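Notebook, Sorkgate bench, Thursday

Picking up from where the wrist camera pose estimate left us. The short version is that I don't believe the numbers in the summary that went round, and I spent most of today finding out how much of them I do believe.

Where things stand

The claim was that the new Feritz planner gets the fingertip to the socket lever without touching anything else in the case. 103 runs logged, 5 marked as contact. Looks fine until you ask what counts as contact. The flag only goes up when the wrist force passes the threshold, and the threshold was raised in November after too many false stops. A finger brushing a cable bundle comes nowhere near it. Cables are the thing I worry about most in this case, so a test that can't feel them isn't telling me much.

Went back through the force logs by hand with the threshold at its old value. Stopped after the first batch because the picture was already muddy: plenty of small bumps on the approach, some of them probably just the arm slowing down. I can't separate the two from force alone. Pongsak Chantharasri thinks the bumps line up with joint 5 reversing and he may be right, but he was working from the plot and hadn't checked the timestamps. Left it with him.

Perception

The lever fit is better than I expected. The lever is thin and shiny and I had assumed the detector would jump between it and the edge of the loading plate. It does that less than it used to. What it does now is worse in a way, because it stays confident when the finger covers part of the socket area. Confidence barely moves. I'd like to see it drop, and then have the planner slow down when it does.

The bare heat spreader is another one to watch. Lamier trained the detector mostly on boards with a cooler fitted, as far as I can tell from their notes, and a plain square of metal gives it very little to hold on to. Depth on that patch is poor. I've masked it out for now and taken the plane from the board round the socket instead.

Also found that the self-mask for the gripper is too tight. It was drawn from the CAD outline and leaves out the screw heads and part of the linkage, so bits of our own hardware turn up in the point cloud as obstacles. That may explain a few of the odd detours. Padded it by 3 mm as a stopgap – proper fix is to render the mask from the joint state.

Close in, the gripper takes up so much of the wrist view that the board by the video port is partly hidden behind it, and the planner treats what it can't see as free. I have said this before.
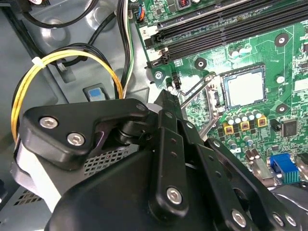

Changes made today

Contact threshold back to the old value, on this bench only. Please don't copy it to the Beltrán cell without asking, they have a different wrist sensor.

Unseen space now counts as occupied inside the case. Planning got slower, as everyone said it would. Sampling limit raised from 300 to 3000 to make up for it and most queries still come back before I get bored. No proper timing yet.

Yellow and black cable loops added to the collision scene as fat capsules, placed by hand. Crude, and wrong the moment anyone moves a cable, but better than leaving them out.

Not convinced of yet

That the planner is any better than the old one with the same padding. Nobody has run that comparison. If the old planner with a fatter mask does as well, we've bought a lot of code for nothing.

That the hand-eye calibration is still good. Residuals were fine last time, but the camera bracket has been off since then.

Next

Rerun the full 103 start poses with the old planner and the new mask, same threshold for both. Log detector confidence against how much of the socket area is covered. Recalibrate before any of it.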